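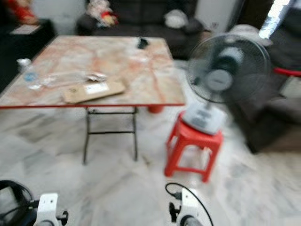

The folding table, with the fan on its red stool.

Questions about keeping a small front room tidy

I receive many letters about the folding table, so I put the answers together on one page.
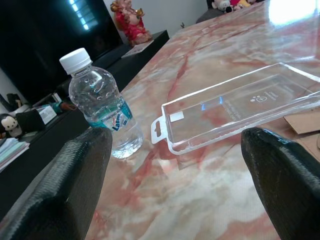 Cloststead, August

What do I throw away first?
Start with the packaging. Clear plastic trays, the cardboard and the flat bags take the most place on a table and they are the easiest to decide. A water bottle can stay if somebody still drinks from it.

How do I clean a shiny marble-pattern top?
I use a soft cloth, a little warm water and then a dry cloth. Look at it from the side, against the light - the marks are easier to find so.

Must I fold the table every evening?
No. I fold mine only when we need the floor.

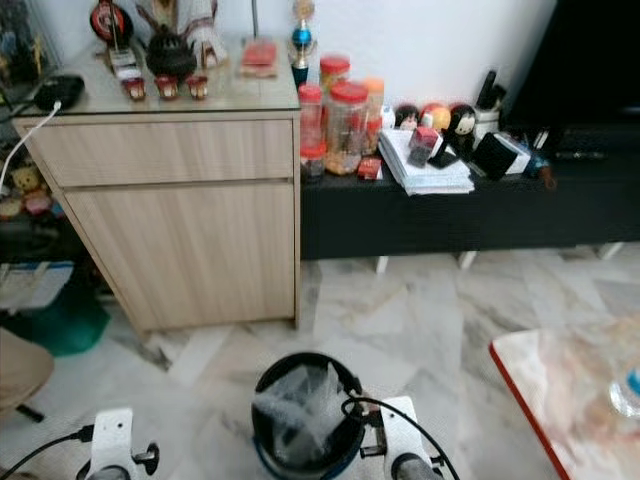
Macarena Robles

Can I move the things on the altar when I dust?
Please ask the family first. In many homes the incense pot and the small red cups have their fixed place, and one person looks after them.

Where should the snack jars go?
On the low cabinet they are good, if the lids close well. I would keep them all at one end and leave the papers at the other - crumbs and papers are not friends.

And the small dolls and figures?
Keep them in one row at the back. Then you can dust in front of them without lifting each one.

Do you visit homes outside Cloststead?
Yes, also in Andeck, mornings only.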